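Prep person wanted for our little lunch kitchen on Skelorberg

Hi, I'm Fadime Ateş and I run Canpolat, a small lunch kitchen that sends out soups, salads and stuffed flatbreads to offices nearby. We've been at it for three years and we've finally got more orders than my two hands can chop for. So I'm looking for someone to join me and Kadir Yüksel, who does our deliveries and (when I let him) the dressings.

It's part-time, mornings only, starting in April. You'd be washing and cutting vegetables, packing boxes and keeping the cold shelf in order. No diploma needed! If you can keep a knife sharp and you don't mind onions, we'll teach you the rest. I do care a lot about how produce is handled - bruised tomatoes make me grumpy all day. 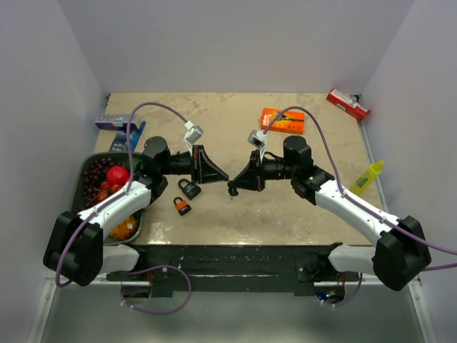
What you get

Paid training for the first 2 weeks, lunch every day, and a share of the tips. We make almost 198 lunches on a busy day, so it does get loud, and I sing. You'll also get your own locker in the hallway, but please bring a padlock for it. Any kind will do as long as it closes properly and you hang on to the key or remember the code.
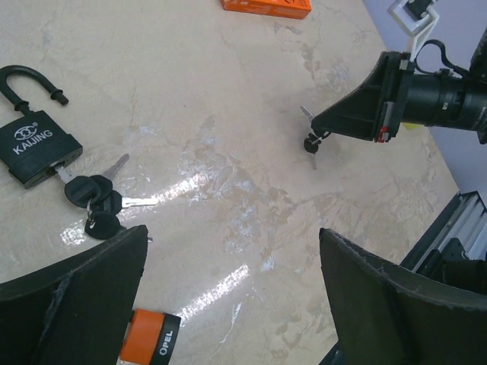 A black KAIJING padlock, shackle open

How to apply

Write me a few lines about yourself and tell me what you like to cook at home. Skip the formal letter, I never read them to the end anyway. Drop it off at the counter or send it through the contact form by 03/12/2019. I'll call everybody back, even if it's a no.

Bus riders: get off at Nusitz, the Daditz stop is a long walk uphill.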